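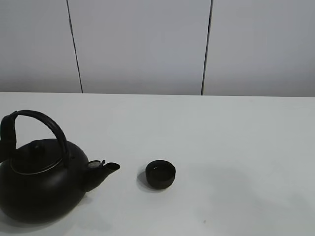 Issue 14, page 2

Velimir Obradović runs the small test kitchen at Milley, and for most of July he had a spreadsheet open on his second screen. The subject was one robot arm, one gripper, and what it would cost to keep them both working.

"People ask about the arm first," he says. "I'd start with the table. You need one that doesn't shift, and you need room around it."

His budget came to around 3,000 for everything besides the arm itself: mounts, cameras, cables and spare fingers. The gripper took 1,558 of that. He had wanted a cheaper model, but it was rated for boxes, and his jobs involve cups and handles.
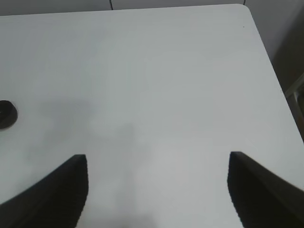

"Handles are where you find out what you bought," he says. "Take something you'll use every day to the demo. I took a teapot. The seller had foam blocks."

Stojan Kovačević, who signs off on purchases, asked for two quotes on every line. He also moved the service contract into the first year's budget — Obradović had left it for the second.

"I didn't like that at the time," Obradović says. "It meant one camera fewer. I'd do it his way now."

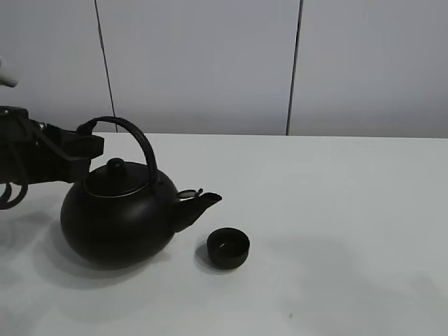

The gripper on the teapot's handle at Milley.

Next on the list is a second set of fingers. Obradović has a quote from Gistby and is waiting for another.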